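# Ticket: arm stops during flask move, hotplate bench

**Opened:** July 5, 2022
**Site:** Lunora, wet bench
**Equipment:** Potico arm, Fuser control software, stirrer hotplate with heating block
**Status:** open, arm allowed at reduced speed only

The arm faults when it moves the round-bottom flask from the cork ring to the heating block. It stops above the block with a force limit error and keeps hold of the flask until someone releases it by hand. 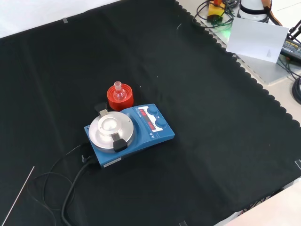
Nechyporuk support replied that a force limit error at that height nearly always means the tool has touched something on the way down, and asked us to rule out the clips on the block before we changed any settings. They also wanted the Fuser log from the last good run and the first bad one.

## What happens

The move to the ring is fine. The grip is fine. The lift is fine. The fault comes on the way down to the well, always in the last part of the travel. The message is the same each time:

`FORCE LIMIT Z, MOTION HELD`

After a reset the arm will go home without complaint. If we run the same move with no flask in the fingers it finishes and gives no error.

The first fault was in April, once, and we cleared it and carried on. It should have been logged then and wasn't. It came back this week and now happens on most runs.

## Checks so far

**Clips on the block.** Two black plastic clips, one at the upper left rim and one at the lower front. The rear one stands up behind the block. We jogged the arm down slowly with an empty flask and watched the fingers. The left finger passes very close to the rear clip. We couldn't see it touch at slow speed.

**Clips off.** Took both clips off and ran the move cold. No fault. Put them back on and the fault returned on the second try. Support say this isn't enough to close it, as the block may also sit differently without the clips.

**Position of the hotplate.** The hotplate sits on the black cloth and has no fixed stop. We think it creeps when someone turns the knobs or pulls on the power cable. Re-taught the well position and got 8 good moves, then a fault.

**Force limit.** Not changed. Support asked us to leave it alone, and we agree. Raising it would let the arm press glass into a metal block.

**Cables.** Moved the arm's cable bundle clear and ran the path again. No difference.

**Logs.** Sent. The force reading climbs over almost 30 mm of travel in the bad run, which looks more like something dragging than a hard knock. In the good run it stays flat until the flask is seated.

## Safety

When the arm holds, it holds over the block. With the heater on, that leaves a person reaching in over a hot surface to free glassware. Until this is closed:

- heater off before any automatic flask move
- speed capped in Fuser
- face shield on for a manual release
- no solvent in the flask during tests

The emergency stop was tested and works. It doesn't open the fingers. That's how it was set up, but the bench sheet says otherwise and has to be fixed.

## Next steps

1. Make a stop plate for the hotplate so it can't shift on the cloth.
2. Turn the rear clip around the rim, away from the finger path, and teach the well position again.
3. Run the move cold with the clips on and save every log.
4. Correct the bench sheet.

Support have asked for the arm serial number and the finger part number. Serial number sent. The part number isn't marked on the fingers, so we're waiting on the order record for that.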